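Villca's teal plates are back, and I'm a little too happy about it

25 November 2023

So the plate swap at Poveck is on again, and I dropped in this morning to see what had come in. Up to 100 people brought dishes they were tired of, and Signe Hägglund, who started the whole thing in April, had the tables covered before I'd even found a place for my coat!

The ones I wanted were the sea-green dinner plates from Villca (matte, a bit mottled, with a good raised lip that keeps the gravy where it belongs). I came home with 2. Wilson Tamayo got there ahead of me and took a whole stack, but he has a big family, so I forgive him.

Signe says 416 pieces have found new kitchens so far, and she'd love to reach 1,000 by next April. Bring clean dishes with no chips, and take home as many as you gave. I washed mine as soon as I got in. 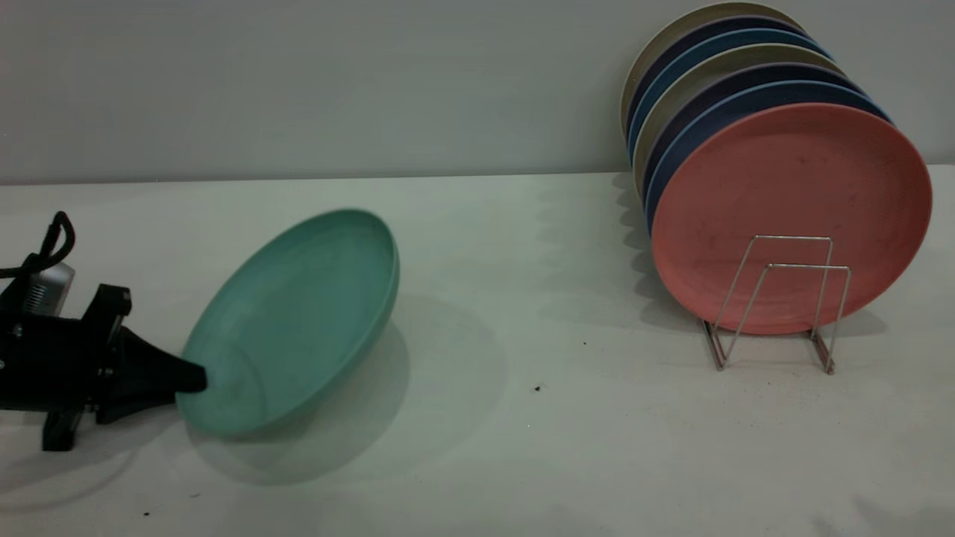 Can I bring just one plate to the swap?
Single plates are welcome, as long as they're clean and have no chips.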